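4.3 Recording a task with the hand grippers

This section explains how to record the cutlery task for the Simard arm. Before you begin, finish the calibration in section 4.2.

1. Switch on both grippers and start the Lovel recorder. Wait 10 seconds.
2. Put the cutlery holder on the table, within easy reach of both hands.
3. Close and open the fingers fully one time. The recorder needs this movement to find the two end positions.
4. Press Record. Keep the gripper still for a moment, then move to the first utensil.
5. Hold the utensil near the upper end of its handle. Move slowly — a fast movement makes the picture unclear, and the position can be lost.
6. Release, move back, and press Stop. One recording must not be longer than 20 seconds.

Note: Spoons and chopsticks are saved under different task names. Do not mix them in one recording.

Caution: Keep your hair and sleeves away from the finger joints.

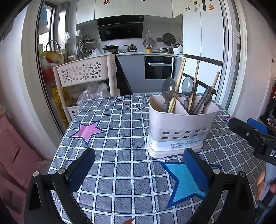
Users at Lalby write to us that step 5 is harder with chopsticks than with spoons, and that they got better recordings when they turned the wrist first and closed the fingers after. We agree with this order, and it may be used for all thin objects.

7. Play the recording again at half speed. If the gripper jumps, delete the file and repeat from step 4.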